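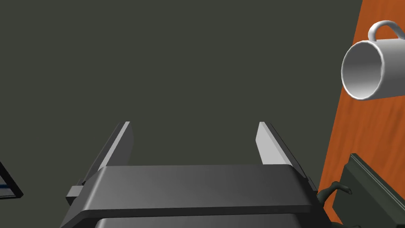

*Wrist view in the sim, gripper open, white mug off to the right.*

# mesthorpe-arm

Hi! I'm Gisela, and this is the simulator half of the arm I'm building at the shared workshop (the real one lives on the end bench, half bolted together, please don't lean on it). I wanted somewhere to muck about with grasping before I let the motors loose on my crockery.

## What's in here

- `scene/` – bench, mug and gripper models
- `runs/` – 73 practice runs, nearly all of them me driving with a gamepad
- `drive.py` – start with this one

Each run stops after 300 steps, or when you hit the B button. Pascual Yáñez drew the fingers and I've only fiddled with the tips.

## Running it

```
pip install -r requirements.txt
python drive.py --scene bench
```

My old laptop copes fine with 8 GB of memory, but shut your browser first!

## Still wonky

- The wood texture is blurry, I'll get to it
- Finger friction is a guess
- `--replay` forgets the mug position if you load 2 runs in a row

Andri Leitner is sorting the replay bug, so send him anything odd you spot.

Last tidied Jun 23, 2019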